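Gernwood Technical Forum > Events and Visits > Open day at the Roltbridge handling laboratory

Moderator_GTF
28/09/2021
Members who attended the open day are invited to post their observations in this thread. Please keep remarks to the demonstrations. Questions concerning parking and registration should be sent to the Roltbridge front office.

kestrel_lane
I attended the morning session. The staff presented cable handling at two tables, and visitors were permitted to try the hand-held gripper for up to 20 minutes each. The explanations were clear. I would have preferred a printed schedule, as the group from Arkovville arrived after the first talk had ended.
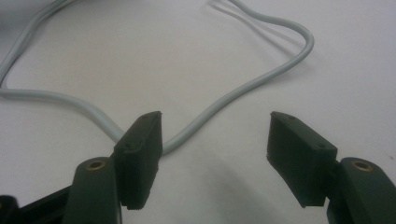
Ferenc Fülöp
The gray cable on the white table was the item I had come to see. Its curves had no regular shape, and the operator had to decide where to close the green finger pads before each attempt. I consider this a more useful demonstration than the box stacking in the main hall. The pads show some wear at the lower edges, and I would ask the laboratory how often they are replaced.

dmarsh214
I must respectfully disagree with the previous member regarding the main hall. Box stacking is the work most of our firms perform, and the Nyaga line was shown at full speed. A cable on a plain table does not represent conditions on a plant floor.

Ferenc Fülöp
The member's point about plant conditions is accepted. The laboratory stated in the opening talk, however, that the table exercise is intended for recording hand movements and is not offered as a production cell. I believe it should be judged on that basis.

kestrel_lane
I can confirm that statement. It was made before the Arkovville group was seated, which may account for the difference in opinion.

dmarsh214
I was with the Arkovville group and did not hear it. I withdraw the comparison, although I maintain that a cluttered table would have been of greater value to visitors.

Moderator_GTF
The request for a printed schedule and the question on pad replacement have been forwarded to Roltbridge. The next open day is planned for March. This thread will remain open for further comments.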